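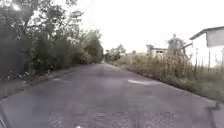
Unmarked lane at Flakham, from the rover's front camera. Rough asphalt in the foreground.

Comparing two front cameras on a lane with no markings
Ignacio Lozano
3 min read

Choose a lane without kerbs or painted lines, under an overcast sky. Soft verges are the hard case for edge detection.

1. Fix exposure by metering on the asphalt. Let the sky clip.
2. Tilt the camera down 12 degrees. A sliver of the body at lower left is acceptable; mask it in the controller.
3. Drive 30 metres at walking pace and log at 18 frames per second.
4. Swap cameras, keep the bracket, repeat.
5. Compare the detected edge on both sides. Tall dry grass and dark hedge need separate thresholds.

Check rough patches and pale marks for false edges before changing any gains.

Related
Toramari controller: first setup
Acharya bracket drawings
Landville arm test, September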